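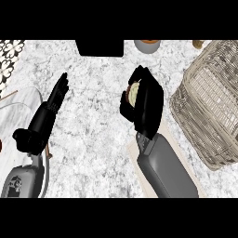 Sonton Releases Kedo 2, a Planning and Control Package for Two-Handed Robots

Drirnotska, 9 Mar 2024 – Sonton today released Kedo 2, the second major version of its planning and control software for robots with two arms and multi-fingered hands. The release adds a shared planner for both arms, a new grasp controller for small and thin objects, and a rebuilt simulation tool with kitchen and countertop layouts. Kedo 2 is available now to existing license holders and will open to new customers later in March.

Kedo is used by integrators and research groups that need one arm to work close to another, and close to objects that should not be touched. The first version planned each arm separately and resolved conflicts at run time by slowing or stopping one of them. Users reported that this was safe but slow, and that the idle arm often ended up parked where the working arm needed to go next.

Shared planning for both arms

In Kedo 2, both arms, both hands and all fingers are handled as a single planning problem. The planner treats an idle hand as a body that has to be put somewhere. While one hand carries an object, the other can be held open above the work surface at a set clearance, moved to a ready position, or sent back to rest. The choice is made through a single setting per task step and can be changed while a program is running.

Plans are updated every 2 milliseconds against the current state of the joints. Full replanning is triggered only when an object moves, a new object is reported by the perception module, or the operator changes the goal. Between those events the controller follows the existing path and corrects for small errors.

Clearances are now set per object. A woven basket, for instance, can be given a small clearance at the rim so that fingers may pass near it, while a glass dish on the same counter can be given a larger one. In the first version a single value applied to everything on the surface, and users had to choose the most cautious value for the whole job.

Grasping small round items

The new grasp controller is aimed at flat, round and thin items such as cookies and slices of bread. These are difficult for multi-fingered hands because most of the item disappears behind the fingers once it has been picked up, and an overhead or head-mounted camera sees only a narrow part of its edge.

Kedo 2 keeps an estimate of the hidden part of the object, based on its shape before the grasp and on joint positions during it. When the visible edge shifts against the fingers, the estimate is corrected and the grip is adjusted. Grip force is limited by object class, and the limit can be lowered by the user but not raised above the stored value without an administrator key.

Tactile sensors are supported but not required. Hands without them use motor current in their place. Sonton recommends a slower closing speed in this mode, and the default profile applies it automatically.

Simulation tool

The simulation tool that ships with Kedo has been rebuilt and is now named La. It runs the same controller code as the physical robot, with no separate simulation build, so a program tested in La can be loaded onto hardware without changes to the program file. Camera position, lens and image shape are set in the robot profile and are reproduced in the rendered view.

La includes 280 household object models and 2540 prepared layouts. Surfaces include marble countertops and patterned tile, which were added at the request of perception users. Speckled stone and busy tile patterns are a common source of false edges in segmentation, and plain test surfaces tend to hide the problem until late in a project. Baskets with open weave were added for the same purpose.

Each layout can be varied by object position, surface texture and lighting. The variation is seeded, and a failed run can be repeated exactly from its log. Logs record the joint states, the planner decisions, the rendered view and the reason for each replanning event.

In Sonton's internal release test, each build is run through 2000 simulated pick-and-place tasks before it is passed to hardware testing. A build is rejected if any run ends with contact between the two arms. Dropped items and missed placements are logged and reviewed but do not block a build by themselves. The test scripts are included with the release so that customers can run them against their own robot profiles.

Changes for existing users

Programs written for the first version will load in Kedo 2 in compatibility mode, which keeps the old behavior of planning each arm separately. To use the shared planner, the robot profile has to be converted with the supplied command-line tool. Conversion keeps joint limits, tool offsets and named positions. Global clearance values are copied to every object and should be checked by hand afterward.

The old layout format is still read by La but can no longer be written. Custom objects need a collision mesh; objects that have only a visual mesh will load with a warning and be ignored by the planner.

Known limits at release:

Cloth, bags and other soft objects are treated as rigid.
Clear and translucent items are supported in simulation, but depth readings from physical cameras may be incomplete – a manual outline is advised.
Handing an object from one hand to the other is available as a preview feature and is turned off by default.

Availability

Kedo 2 is provided as a download from the Sonton customer portal. The package contains the planner, the controller, La, the conversion tool and the release test scripts. Existing license holders with a current support plan receive the update at no charge. Documentation has been revised for this version, and the first version will continue to receive fixes for safety faults only.

About Sonton

Sonton develops motion planning, control and simulation software for robots with two arms. The company is based in Drirnotska and supplies system integrators, equipment makers and research laboratories.

Press and licensing inquiries: use the contact form on the Sonton website and select "Kedo" as the subject.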